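Somewhere to put the spoon

17 March 2024

The drawer next to my stove is 30 cm wide and it stopped closing properly last September. Most of what's in it has holes or hooks on the end, so the plan was to hang things up and get rid of the drawer tray. I started with a white stand, the kind sold for mugs, and a beige slotted spoon. 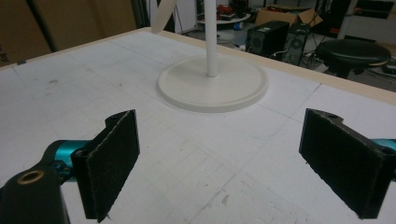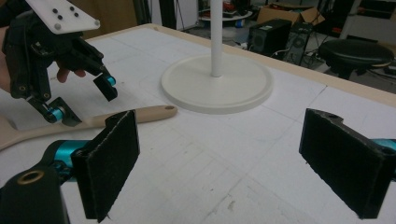

The next one has the slotted spoon close up.

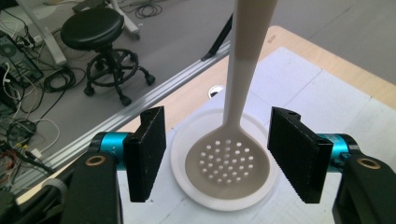
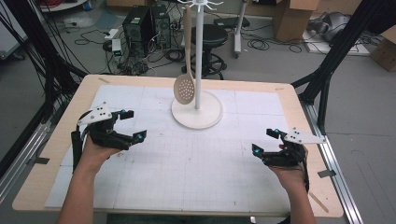

I looked at three other ways of doing this before settling on a stand. Nuvik makes a wall rail that I liked, but it wants two screws into tile and I rent. Olletti has a crock that weighs 700 grams empty. I had one like it for years and the bottom always collected crumbs and a little water. The magnetic strip from Nima only helps with metal, and nearly everything I cook with is plastic or wood.

A stand with a round base takes up less counter than the crock did. The hooks are meant for mug handles, so they are short and curved, and a long utensil needs enough height to hang clear. Measure your longest ladle first. Mine has to stay in the drawer.

Weight matters too. I put the spoons and the spatula on opposite sides so it doesn't lean. I wouldn't hang a cast iron anything on it.

The drawer closes now. It holds the ladle, the peeler, the can opener and a whisk I bought at Şimşekoğlu and have used twice. The whisk is probably going next.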